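2022年5月12日　作業ノート(充電インフラ補助金の試算)

Windstead案の補助金モデルを再計算した。前版は州負担分と連邦負担分を同じ列で合算しており、Fidvilleの申請額が二重に計上されていた。列を分離し、式を全行で差し替えた。

修正後の値は以下。
Fidville　639基(前版682基)
Udville　200基(変更なし)
差の43基は、法案審議の段階で対象外になった私有駐車場分に相当する。Sandra Marsdenの集計表と突き合わせ、一致を確認。
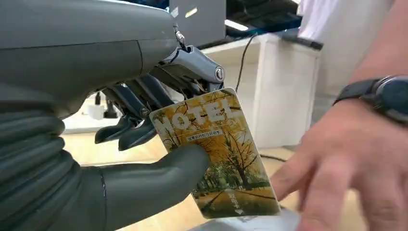 図1　ロボットハンドとカードキー。右から人の手。

税額控除の扱いは未決。下院版の条文では設置事業者が控除を受けるが、上院の修正案では土地所有者も対象に含む。どちらを採るかで単年度の歳出見込みが変わるため、シナリオを2本に分けて並走させる。シナリオAは下院版、Bは修正案。Bの控除率は条文に上限しか書かれておらず、当面は上限値を入力する。

Siiri Eglītisから指摘あり。Tanui社の公開意見書は補助金を不要としているが、同社が過去に受けた州の助成は別表に載っている。本文で意見書を引用する場合は、別表の該当行を脚注に付けること。評価は書かない。意見書の版番号も脚注に入れる。

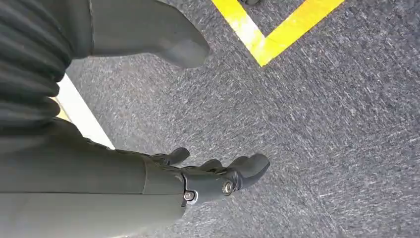
図2　ハンドの蛇腹部と前腕。

感度分析は稼働率のみ実施。稼働率を下げると、Udvilleは補助なしの場合に回収期間が償却年数を超える。Fidvilleは超えない。電力単価は固定のままなので、この結果は報告書にはまだ載せない。

残件
・シナリオBの控除率、上限値以外の根拠を探す
・電力単価の感度を追加
・別表の年度表記を会計年度に統一(現状は暦年と混在)
・委員会採決が6月にずれた場合の施行日を再確認
・旧版ファイルは読み取り専用にして残す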